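Bidura Student Robotics Club Opens Its Litter-Sorting Project to New Members

FLOSBERG, 25th July — The Bidura Student Robotics Club is delighted to announce that its tidy-up project, which has kept a very lively group of teenagers busy since January, will take in new members for the coming school year, and that families are warmly invited to come along to an open afternoon and see what the students have been working on.

The project goes by the name Grerkora, and the idea behind it is easy to explain, even if the work has been anything but easy! Students are teaching a robot to find everyday litter on the floor of an ordinary building, to tell one kind from another, and to carry each piece to the right bin. They began with drink bottles, moved on to tins, and are now deep into the trickiest subject of all, the plastic bag.
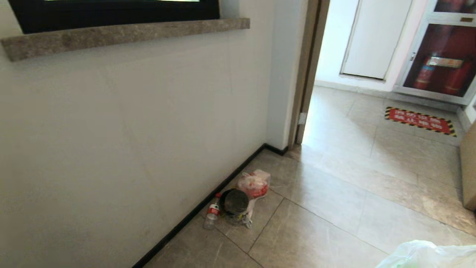 Bags change shape every time they are dropped, and clear plastic on a shiny tile floor can be hard enough for a person to spot, let alone a machine. The students have met this with a great deal of patience (and a fair number of snacks), and their practice log now holds 593 attempts, each one written up by hand with a note on what the robot tried and where it went wrong. Of those, 505 were made with a single item on the floor, and the rest with small mixed piles.

"I have been teaching for a long time, and I don't think I have ever seen students argue so happily about a bottle cap," said Parvathi Pisharody, who leads the club. "They came in wanting to build something fast and flashy, and now they will spend a whole evening on the best way to pick up a crumpled bag — and then ask if they can stay a little longer."

The club will also enter this year's Ivanov Cup, where school teams are given 300 seconds to clear a stretch of floor they have never seen before.

The open afternoon is free and has room for up to 200 visitors. No experience with robots or programming is needed to join, and younger brothers and sisters are welcome too. Sign-up forms are available from the club desk at Bidura.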